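Notebook, cup task – student project, March

Goal for this block: finish the cup part of the Cernach task before we pack the arm for Prorncombe. The rule sheet says two cups, one on a soft surface and one on a hard surface, and the judges may ask for any start orientation. Last week we worked only on the hard table. Now the cushion is in.

Setup notes, so that the next person can repeat:

Cushion is placed with its back edge a little before the far edge of the table. I did not put tape on the cloth. If it moves, the camera offset is wrong and we lose the first minutes looking for a bug in the code which is not there. Please look at the cushion first.

Table height is at preset 890. Do not touch the buttons. Two people have asked me what happens if they do, and the answer is that the calibration must be repeated, with the board, all 18 poses.

Speed limit in the config is 1000 (the unit is the one of the Heo controller, not millimeters, I write this because I made this mistake myself in the first week). For the cups I use half of it in the last part of the approach.

Morning, first block. Cup A on the cushion with the mouth down, cup B in the gripper with the mouth up. I wanted to compare how the detector sees the two cases when they are in the same view.

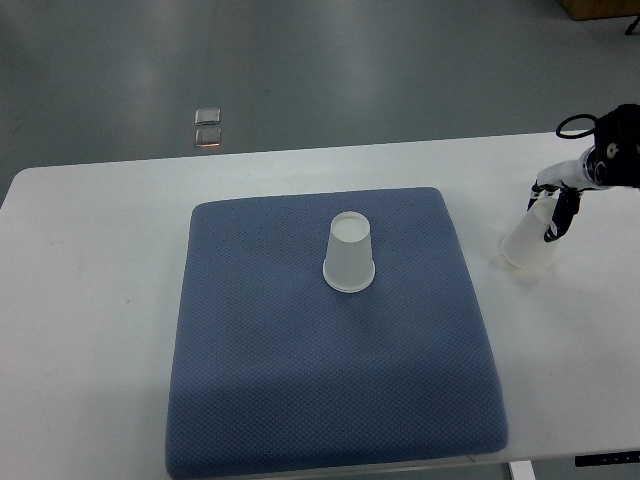 Cup A inverted on cushion, cup B held upright over the right side of the table.

The detector is good with the base of cup A, it is a bright disc and the circle fit likes it. The wall is more difficult. The plastic lets the blue come through in the lower half, and the mask then stops too early and gives me a cup which is shorter than the real one. Eun-ji Baek proposed to fit the rim ring and the base disc separately and to connect them with a cone, without any use of the wall. I think she is right. It is also less work than to collect more training images, for which we have no time anyway.

For cup B the problem is different. The finger can be seen through the wall, and the mask has a hole exactly where the finger is. For now I fill the hole by hand in the labeling tool. Not nice. To do: ask the Culville team how they treat this, they had transparent bottles in their project last year.

Grip force: I began with the value from the hard table test and it was too much for an empty cup, the wall bends and then the tilt estimate is nonsense. Went down in steps of 5 until the cup kept its shape. The final value is in the config file under cup_soft, with a comment. I did not change the old value, so the hard table script still runs as before.

Lunch. Then one hour lost because the laptop had updated the driver by itself. Updates are now off – please leave them off until after the competition.

Afternoon block was for the other orientation, the gripper holding the cup at its narrow end with the wide rim down. It is the pose we need for putting a cup down inverted, and in the rules this gives more points than upright. 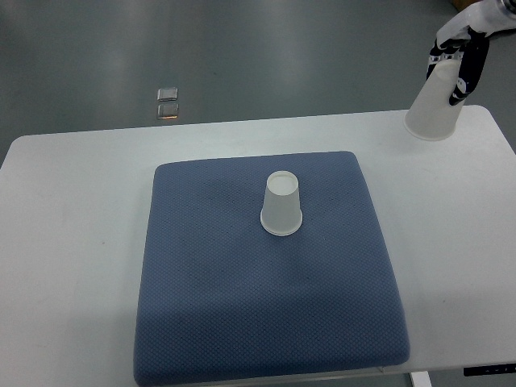
My first plan was to let go when the wrist reaches a fixed height. On the table this is fine. On the cushion it cannot be fine, the surface is not flat and it gives way when something presses on it, so the height of the rim depends on where exactly we come down. Second plan is to go down slowly, read the motor current, and open when the current rises over a threshold. The cup is so light that the threshold is close to the noise. I filter over a few samples and this makes the reaction slower, but with the slow approach I think we can accept it.

Eun-ji has another opinion. She would measure the cushion surface with the depth camera before each placement and use this as the height. I have doubts about the depth values on this cloth with the small dots, but I agreed that we test both and decide with the logs on the screen and not from feeling.

Also to remember: the shiny floor behind the table. The detector should not look there at all. I cut the region of interest at the far table edge now. Before this cut the bright bands of the lamps sometimes got a low score as "cup", never enough to start a grasp, but I do not want to find out in Prorncombe with other lamps.

Open points
– rim and base fit, Eun-ji writes the first version
– current threshold, I write it, same log format as before
– spare finger pads, order is not sent yet
– mail to Culville about transparent objects
– copy of the config on the second laptop

Arm parked, power off at 18:40. Key is in the drawer.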